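Minutes — Meltinar cell catch-up, Wednesday, 14:00

I'm writing these up again as my turn seems to come round faster than everyone else's! Algirdas Žukauskas chaired, Navickas joined by phone and the line was terrible for the first item, so shout if I've got anything wrong.

1. The stop on run 339
Algirdas took us through the log. The arm was on the calendar task when the grip force reading froze, and the controller carried on closing for 14 seconds before the watchdog cut in. No one was hurt and nothing got broken, but 14 seconds is miles too long — we all agreed on that. The error was 1424, which the Trutix manual lists as "communication, general" (thanks for that).

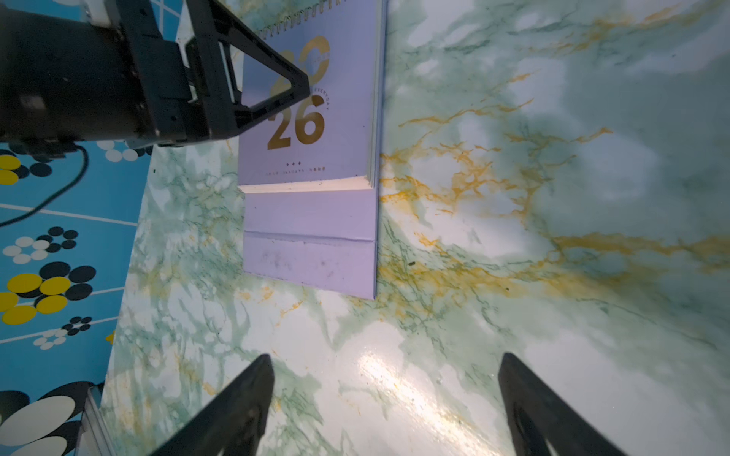
Navickas reckons the cable flexes too much when the wrist turns and the signal drops out. Algirdas thinks it's the Flistitz update, as we never saw this in May. We went back and forth a fair bit and didn't settle it, so both get checked.

2. What we're doing
Algirdas to swap the cable and roll back the update, one at a time please. Navickas to ask Trutix for a shorter watchdog limit. I'm redoing the sign by the stop button, which has gone all curly. No runs with anyone inside the line until we've met again.

3. Any other business
Parking, again. Carried over to June.

Closed at 14:50.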